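Small Farm Help Board > Grants and Programs > Cost-share

Cost-share contract and a rented field – who signs, and what happens if I lose the lease?

Posted by Brirlow, January 2021

I run a small flock of laying hens and 15 beef cows on two pieces of ground. The home place is mine. The other piece is a rented pasture across the road that I have had for six years on a handshake, renewed every spring.

I want to apply for cost-share money to fence the creek out of the rented pasture and put in a water line with two troughs. The person I talked to on the phone said the practice has to be kept up for the full life of the contract and that I need to show "control of the land" for all of it. I don't have anything on paper. The landowner is friendly but lives out of state and is slow to answer mail.

What I would like to know:

Does the owner have to sign the contract too, or just a letter?

If the owner sells in year three, do I have to pay the money back?

Can I start on the fence now while the weather is dry and get paid for it later? I already have a quote for the posts and wire. It came to $1,621 without labor, and the price is only good until the end of the month.

I also keep reading that extra points are given for animal welfare items like shade and hard footing around troughs. I don't know if that is true in every state or only some.

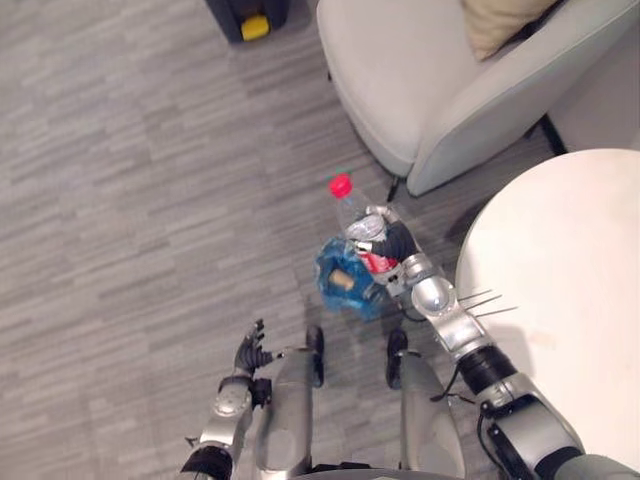

Carpeted floor and round white table

I have read the program handbook as far as I could follow it. It sends you from one section to another and then back again. If anyone has done this on rented ground I would like to hear how it went.

Olberg
Member, 489 posts

Take the last part first. Do not start the fence. On every cost-share program I have been in, anything you begin before the contract is signed by both sides is not eligible. That includes digging the post holes. In some cases buying the materials early is all right, but get that in writing from the office before you spend anything. I would let the quote run out. Wire may go up a little by spring and you will still be well ahead compared with paying for the whole thing yourself.

There is sometimes a waiver for an early start. You ask for it before you do the work, and it does not promise that you will be funded. If you are turned down, the fence is on you.

On the lease: get it on paper. It can be one page. Ours has the names of both parties, the parcel number, the acres, the start and end dates, the rent, and a sentence saying the tenant may install fence and water and will maintain it. The end date has to reach at least as far as the end of the contract. If you are not sure how long that will be, ask which practices you are applying for and what the lifespan is on each. A fence and a pipeline are usually longer than something like a grazing plan, and people get caught by this.

Whether the owner signs the contract itself depends on the program. For permanent things like pipe in the ground, our office wanted the owner's written permission along with the lease. They did not need the owner on the contract, because all the payments went to me. If the payment were split, the owner would have had to fill out the same eligibility forms I did, and that would have taken months with somebody out of state.

When the land is sold there are normally three ways it can go. The new owner lets you stay and you carry on. The new owner takes over the contract and agrees to keep the practices up. Or the contract is ended, and the office decides whether you owe anything back. Loss of control that you could not help is treated differently from walking away. Tell them as soon as you hear about a sale. Do not wait for the next yearly visit.
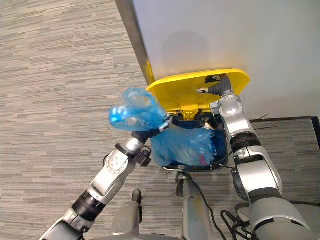
Keep a folder for all of it. Mine has the lease, the permission letter, the signed contract, the job sheets with the specs, and every receipt. The specs matter. I used a lighter brace than the drawing called for on one corner and had to pull it out and do it over before they would certify it. Read the drawing before you order posts – the quote you have may not even match it.

As for the welfare points, it varies. Each state ranks applications with its own set of questions, and they change from year to year. Ask for the ranking sheet. They can usually show you which questions apply to your kind of farm.

Barroso
New member

i just did mine on rented land and all they asked for was the lease. no letter. might be different where you are. took forever to get approved though, i applied in April and missed the cutoff so it rolled over to the next year

Jasel
Member

Agree with Olberg about not starting early. A neighbor of ours put in some 200 feet of pipe ahead of time and none of it was paid for.

One thing to add for Brirlow. With a slow landowner, send two copies of the lease already filled in and signed by you, with a stamped return envelope. We tried email for weeks and got nowhere, and the paper copies came back in ten days.

Also make sure the name on your lease is the same as the name on your farm records at the office. Ours had the farm name on one and my own name on the other, and it had to be done again.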